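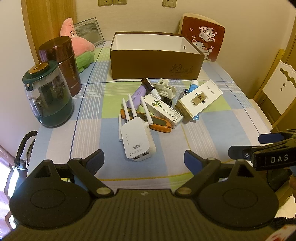 Retiring means stopping your job for good, usually because you've got older and would like your days back. When I was little I thought it meant being very tired (it does sound like it!). What puzzles most children is where the money comes from once the job has gone. So imagine a big open box, like the one on the checked tablecloth, brown outside and white inside. All the years you're working, you drop a bit of your pay into it. When you retire, you start taking it out again, a little every month. That is more or less a pension, only it's kept in an account and the box is pretend.

Do you have to stop?

Not always! Some people love their jobs and carry on for ages. My neighbour in Jeststead started in a bakery at 16 and she's still there three mornings a week, bossing the bread rolls. Other people can't wait to finish and go fishing. And some jobs are so hard on your knees or your back that stopping early is a very good idea.

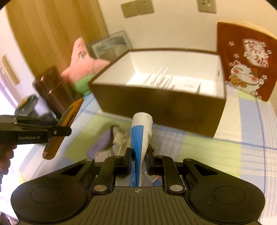 What do retired people do all day?

Loads. At the Favside garden club, where I help out in April, there are 23 retired members and they're busier than I am. One is learning the trumpet. One is doing a 1000-piece jigsaw of a steam train and has 347 pieces left, nearly all of them sky. Ask a retired person you know what they do on a normal morning, and what their first job was. I bet you get a good story.

Home Stories Explainers Grown-ups Contact
Search this site Type a word here Go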